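4.2 Contact state estimation from the wrist view

The grasp planner in Ruvis picks a point on the garment edge and an approach direction, and hands both to the arm controller. From then on the only image used is the one from the wrist camera. We made this choice because the overhead view loses the edge as soon as the arm moves in front of it, which in our January trials was the main cause of aborted folds.

The estimator labels each wrist image with one of three states: open, closed on fabric, or closed without fabric. The third is the hard one. When the fingertips meet beside a hem, the cloth often bunches against them and looks much the same as cloth held between them. A network trained on whole images learned to rely on the color of the background, so we crop to a window at the fingertips and pass the rest of the image through a separate branch at low resolution.

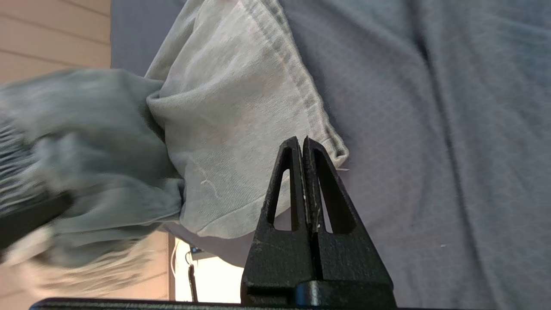 Figure 6. Wrist view with the fingertips together at the folded lower end of a hem. Fabric at the left is blurred.

Cases like the one in Figure 6 were labeled by two annotators, Sreekumar Subramaniam and Jagadeesh Kandasamy, working separately. Where they disagreed, the image was kept out of training and used only for testing. The full set has 2,830 images, of which 2,000 were used for training.

Motion blur needed its own treatment. Early versions dropped any image with a blur score above a fixed limit, but a moving sleeve could set off the filter even when the fingertips were sharp. We now compute the score inside the fingertip window only. The controller waits for 8 matching labels in a row before it starts the lift - a shorter run made it act on single bad images, and a longer one slowed every fold. If the label is closed without fabric, the arm backs off along the approach direction and the planner is called again with the last edge point removed from its list.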